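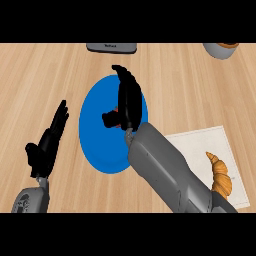 I have read the Plader checklist for two-handed manipulation tests three times now, and I still can't tell who it is meant to protect. It came out in April. It runs to 5 pages, and four of them are about paperwork.

My main gripe is the pass mark. A policy gets the badge at 90 percent success over 1000 simulated trials. Fine, but success at what? The checklist lets the lab write its own definition after the runs are done. I have seen "object on plate" scored by whether the object's center was over the plate at the last time step, even if the fingers were still closed around it. By that rule a robot that never lets go is a star pupil.

Bustley at least makes you fix the success test before the first trial and publish it with the results. That should be the floor. Herkero's draft goes further and wants a release check, with the hand clear of the object and the object at rest, and I would sign that tomorrow if they dropped the fee.

Then there's variation. Moving a pepper a little way across a mat is a weak test if the plate, the pastry and the table never change. Plader asks for "reasonable scene diversity" and leaves it there. Reasonable to whom? I'd want the ranges written down, along with the seeds.

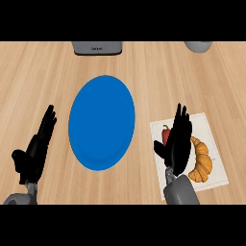
Does a high score in simulation tell you a robot is safe to use near people?

It tells you how the policy did in that simulator, under those settings, and a safety case needs separate tests on the real hardware.

You would think the badge would say so. The Pärn people put a line to that effect on every results sheet, in type you can read without glasses. Plader has it in a footnote on page 4.

I sent them my comments and got a form reply thanking me for my interest in certification. I'll post the comments here once I've cleaned up the language.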